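Two Grippers, One Tray, One Juice Box
A bench week with the Herholm and the Tasten. Notes, mostly.
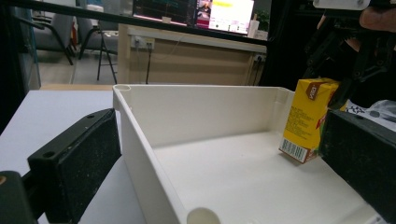 Why the small carton

Because it's annoying. Light, smooth, tips over if you look at it wrong. The yellow juice box went in the white tray near the back corner, standing up, and the high walls did the rest. Wide fingers hate walls. Out in the middle anything can grab it. In the corner, you find out who did their homework.

The Herholm

Handheld first, then on the arm. Thick black fingers, good reach, heavy in the wrist after an hour. A-yeong Seol ran most of the corner picks and got 84 clean ones before lunch. Misses nearly all the same: one finger lands on the tray rim, the other shoves the carton flat. "You learn to come in crooked," she says. The arm did not learn that, at least not from us.

The Tasten

Narrower. Quicker to close, too quick at the default setting, and we crushed four cartons before Dae-han Shim found the force limit burried in the third menu. Fine after that. Better in the corner, worse on anything wider than a fist. Camera sits higher so the fingertips drop out of view right when you want them.

Controllers

Same Fahmy box for both, swap takes 10 minutes if teh cable labels are still on. Ours weren't. The Wellska driver dropped out twice with the Tasten, never with the Herholm. No idea why, firm is looking at it.

So which

For bins and trays, Tasten, with the force turned way down. For mixed shelves, Herholm. Rated life on the finger pads is 3,000 cycles for either one and we got nowhere near it. Longer run in the next issue, bags included.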